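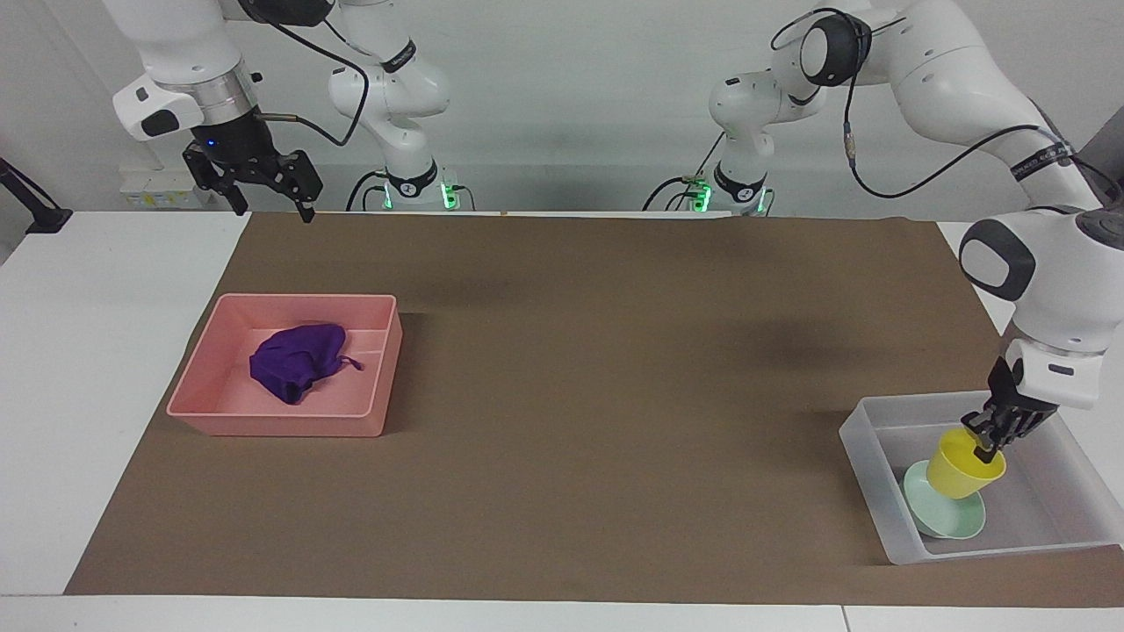
Re: [tidy-homes] Tubs and trays for everyday crockery

Hello all,

Sorry for the slow reply, I've had the decorators in and the kitchen was under dust sheets for most of May. I'm going to answer in between the bits of the original message as there was rather a lot in it (good questions though!) and I'd only lose my thread otherwise.

> We moved in to the new flat at Plenau last month and there are
> no drawers in the kitchen at all. None! Just one long worktop and
> a run of open shelves above it. I've been reading the old posts
> about keeping a set of picnic-type plastic things in a tub instead
> of a cupboard, and I'd like to try it, but I can't work out what
> size of tub to get or whether it wants a lid.

No lid. I'm quite firm about this one. I started with lids on everything, and what happens is that the lid becomes a shelf. Somebody puts the post on it, then a bag of onions, and by teatime you can't get at a cup without clearing a space for four other things first. The only lids left in my kitchen are on the flour and the rice.

As for size, go by the biggest flat thing you want to put in, and let it stand up on its edge. People measure for a plate lying down and end up with a great wide tub that eats half the worktop. A small plate will lean quite happily against the side or along the bottom with a cup tucked in beside it. Mine are the frosted see-through sort with tall sides. You can tell at a glance if there's anything in them, and from across the room you can more or less make out the colours, so you know whether the yellow cup is in there or has gone walkabout again. The fully clear ones look lovely in the shop and then show every smear, so I'd spend the money elsewhere.

> Also, do you sort by person or by type? I have two small children
> and a husband who puts everything back in the wrong place (said
> with love).

Ah, the great argument. We had this out on the list a while ago and I don't think we ever settled it. I've done both and I've come down on the side of sorting by what it's for, with colour as a helper. So at ours the tub is for things you eat and drink from, and the tray is for anything soft or odd that goes along with them. When the children were small they each had a colour, and it was fine until the favourite colour changed. Then there were tears over a cup, and I had to rub the names off everything. With the tub you only have to remember "if you eat off it, it goes in the tub", and a three-year-old can manage that. Husbands may vary.

Our everyday lot is a jumble: a little yellow cup, a mint green bowl, a mint green plate with a darker ring round the rim, and then bits and pieces picked up over the years. Nothing was bought as a set. I used to mind that it didn't match and now I like it much better, since you can ask someone to pass you the green bowl and they know straight away which one you mean.

> Last thing, what do people do about the bits that aren't crockery?
> I've got a drawstring bag with the picnic cutlery in and it drifts
> about the worktop like a lost sock.

I laughed at this because I have precisely the same problem, and mine is purple. A deep purple pouch with a thin drawstring, which never sits flat however you put it down and always looks as though it has been slept on. I keep clothes pegs and a tea strainer in it, don't ask me why, it's simply where they ended up.

The answer at our house was a shallow tray. It's a salmon pink plastic one with low sides. It came from Waruneo, the hardware shop at the bottom of the hill, and it was sold for seedlings, so have a look in the garden aisle before you pay kitchen prices! The bag goes in the tray and the tray stays where it is on the left of the table. If the bag is on the table and outside the tray, something hasn't been finished. That's the whole system for soft things. I did try putting it in the tub with the cups, and it swallowed everything. You'd reach in for a saucer and come out with a handful of cloth.

Now, the part I really wanted to write about, which is what to do on the day you set it up. I did my mother-in-law's kitchen this way in the spring and made every mistake going, so you may as well have the benefit.

Get everything out first, and I do mean out, on to one big plain surface. We used a large brown mat. Any old tablecloth will do as long as it hasn't got a pattern. I did hers on a flowery oilcloth and spent ages hunting for a teaspoon that was lying in the middle of a rose. On a plain brown background a yellow cup fairly shouts at you, and so does anything mint green.

Then spread the things apart, so there's a bit of bare table between one and the next. It feels daft and it takes up room. But when they're in a heap you treat them as a heap, and you pick the heap up and tip it in the tub, and you've moved your muddle from one place to another. With a gap around each one you have to make up your mind about it. Do I use this? Does it go with the eating things or the odd things? Would I notice if it went to the charity shop?

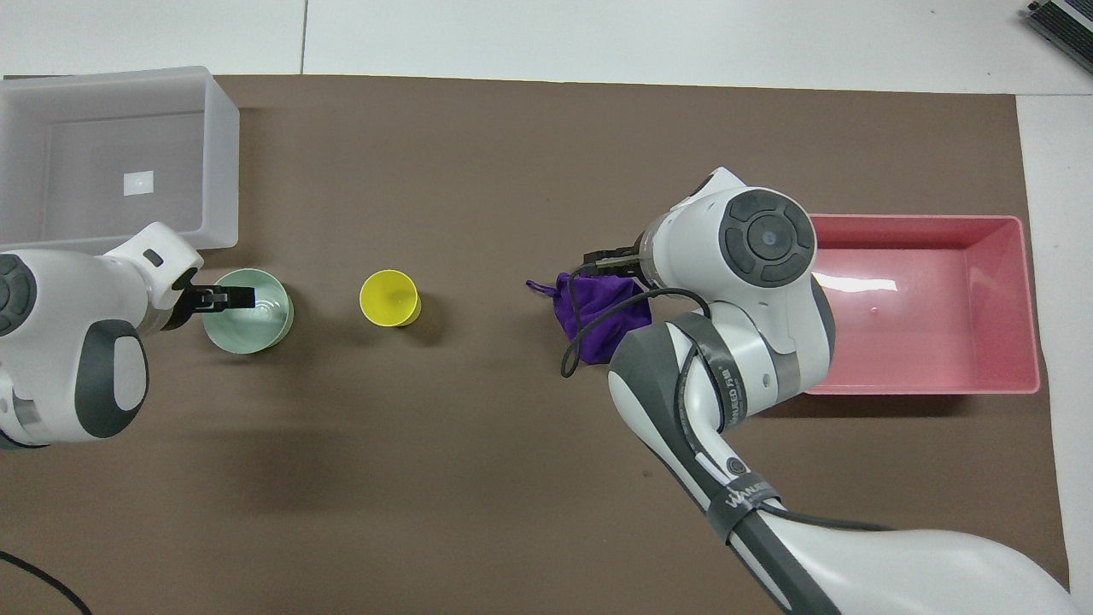
I put the tub at the back corner while I'm doing this, within reach but out of the way, and I don't let anything go in until the deciding is done. Otherwise you get halfway, feel pleased with yourself, have a cup of tea and never go back to the other half. (Ask me about the airing cupboard. No, don't.)

When you do start filling, bowls first. They take up the most room and they won't stand on edge the way a plate does, so find out early how many you can really fit. Then plates on their edges down the side, and cups last of all in whatever gaps are left. Cups can go in on their sides, it does them no harm, and I find they're easier to grab by the rim that way than when they're standing up with their neighbours crowded round them. If you hook a cup out by the rim and the plate comes too, the tub's too full.

I'd say stop well before it's full in any case. My mother-in-law had 16 cups. She lives by herself! We kept the ones she liked and the rest went in a box for the Gagnon hall, where they're forever short of things for the coffee morning, and she has since been up there and had coffee out of her own cup, which pleased her no end.

One warning about labels. The tubs I bought had a little white label stuck on the floor inside, and I left them on for ages thinking I'd get round to it. They go grey and furry at the corners and then crumbs collect underneath. If yours have got them, take them off before you put anything in. Warm water and a drop of washing-up liquid, leave it 15 minutes, then rub with your thumb. I've seen people recommend cooking oil and it works too, but then you've got an oily tub to wash.

The see-through plastic does want a proper wash now and then, by the way. I do mine in the sink when it's empty and let it drain upside down on the rack. It won't fit in our dishwasher, and I'd be wary of trying, after what happened to the colander.

On cost, the original poster didn't ask but someone always does: I paid 80 pence for the tray, it was in the end-of-line basket, and the tubs were 2 pounds each at the Zososari market. You can pay a great deal more for something very similar with a bamboo handle.

> Thanks in advance, and sorry it's such a long message!

It wasn't long at all, you should see some of mine. (You are seeing one of mine.)

A couple of things I'd love to hear back on from anybody else still reading. Does anyone with open shelves keep the tub up on the shelf, or does it live on the worktop? I can't decide what I'd do in a kitchen with no drawers. High up would clear the surface, but then little ones can't put their own cup away, and at our house that was half the point. I suppose you could have it on the bottom shelf if there's the height.

And has anyone found a decent tray with low sides in a longer shape? I'd like one to run along under the window for the things that come in from the garden, secateurs and string and so on. The pink one is just right where it is and I'm not giving it up, but I've been back to Waruneo since and they only had deep ones in, which turn into a second tub before you know it.

Do let us know how you get on at Plenau, and I hope the children like having a tub of their own to rummage in. Mine used to set everything out on the floor and put it all back again for fun, long after I'd have liked them to stop.

All the best from a slightly less dusty kitchen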